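Why Do Cups and Mugs Need a Place to Dry?

Drying the dishes seems like the dull part of doing them. The washing has bubbles in it, and the drying is mostly waiting. But a lot is going on while a cup waits, and you can find out about it in your own kitchen with a couple of mugs and a towel.

Where does the water go?

When you rinse a mug and put it down, some of the water runs off right away. This is gravity at work. Gravity pulls water down the sides of the mug until it reaches the lowest place it can get to. If the mug is upside down, the lowest place is the rim, and the water drips off. If the mug is the right way up, the lowest place is the bottom of the inside, and the water makes a little puddle there.

The rest of the water stays behind as a thin film and as drops. It can't run off, so it has to leave another way. It turns into a gas called water vapor and mixes with the air. This is called evaporation. You can't see water vapor, but it is in the air of every room, and there is more of it in a bathroom after someone takes a shower.

Water evaporates from its surface, where it touches the air. A puddle that is spread out thin has a lot of surface, so it dries fast. The same amount of water in a narrow glass has only a small surface, so it takes much longer. Moving air helps too. It carries the damp air away and brings in drier air, which can take up more water.

Why not just turn the mug over on the counter?

Many people do, and the outside of the mug dries well. The inside is different. When the rim sits flat on a counter, the air inside the mug is trapped. Some water evaporates into that air, but soon the air can't hold any more, and the evaporation almost stops. Lift a mug that has been sitting like this and you will often find a wet ring on the counter and fog on the inside.

A mug left wet and shut in for a long time can start to smell stale. Tiny living things called bacteria and molds like damp places with still air. They are one reason people want their cups dry before they close the cupboard door on them.

A folded towel under the mug soaks up the water that runs down to the rim. That helps, but the air inside is still mostly trapped, and the towel gets wet. Then the towel needs somewhere to dry as well.

What a drying rack does

A rack holds a cup up off the counter so that air can get to it. There are many kinds. Some are wire baskets with feet. Some are wooden trees with short branches, and each branch goes through a mug's handle. Some have upright pegs, and you put the cup upside down over a peg. The shapes are different, but they all try to leave space around the cup and let the drops fall off.

The handle matters more than you might think. It is there so you can hold a hot drink without burning your fingers, but it also gives you something to hang the mug by. A hanging mug usually tips to one side, because most of its weight is in the body and not in the handle. If it tips so that the opening points downward, the water runs out. If it tips the other way, a little water may stay inside.

Try it: the three mug test

You will need three mugs of the same kind, a spoon, a towel, some water, and a clock. Use sturdy mugs, and ask a grown-up before you take them from the cupboard.

Put 2 spoonfuls of water in each mug. Swirl it so the whole inside gets wet, then pour it out. Stand the first mug the right way up on the counter. Turn the second one upside down, flat on the counter. Lay the third on its side on a folded towel, so it can't roll.

Check them after 15 minutes. Touch the inside of each one with a dry finger and write down what you feel. Put them back the same way and check again later in the day.

Isamu Oshima's class did this test on Wed 22 January, with the classroom windows shut. One pair, working with Minoru Yoshida, did the test again next to an open window and wrote both sets of results on the same sheet so they could compare them. You could do the same with a fan in place of the window. Keep the fan well away from the water.

Different cups, different ways to put them

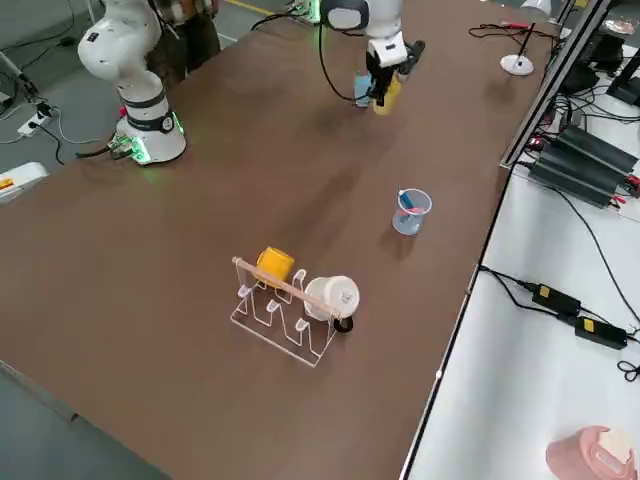 Cups come in many shapes, and a rack has to deal with all of them. A cup with no handle can't be hung by one, so it has to stand, lie down, or go over a peg. Mugs have more choices. The yellow mug on the clear rack is hanging, with its body tilted a little, while the white mug lies on its side at the other end with its mouth open to the right. Air can reach the inside of a mug that lies like this, but water may collect along the lower side. The small clear beaker is standing upright. Any water in the bottom of an upright cup has to leave by evaporation alone.

What a cup is made of matters as well. Pottery mugs are thick and stay warm for a while after a hot wash, and warm water evaporates faster than cold water. Plastic cools quickly. Water also tends to sit on plastic in round beads, and each bead has less surface than the same water spread flat. This is why plastic cups often come out of a dishwasher with drops still on them when the plates are dry.

Putting mugs on a rack

Start with the heaviest mugs and put them low down, or close to the middle. A light rack with all its mugs on one side can tip over. Leave a gap between one mug and the next. Mugs that knock together can chip, and two wet mugs that touch will hold water between them.

Use both hands if the rack is a light one - one hand for the mug and one to keep the rack still. Hang the mug slowly and let go only when you feel the rack take the weight.

To take mugs off, go in the opposite order, from the top down. Feel the inside before you put each one away. If it is still damp, wipe it with a clean, dry towel or give it more time.

Words to know

Evaporation: when a liquid turns into a gas at its surface.

Gravity: the pull that makes things fall toward the ground.

Water vapor: water in the form of a gas.

Film: a very thin layer of something, such as water on a mug.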